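Small pin working loose in a metal housing - retaining compound or replace?

Tzu-hsuan Wu
The pin on a Rumow hinge backs out after 300 cycles. Bore is clean. Which compound grade?
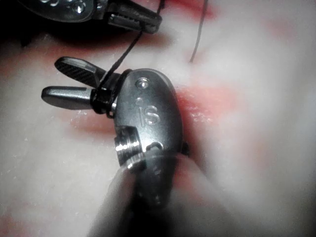
Small round pin or screw head near the end of a gray metal housing.

Seija Tuominen
Medium strength, 28 minutes to fixture in August heat. Degrease first - acetone, not oil-based cleaner. If the bore is oval, compound won't hold and you need an oversize pin.

Pulis
just stake it with a punch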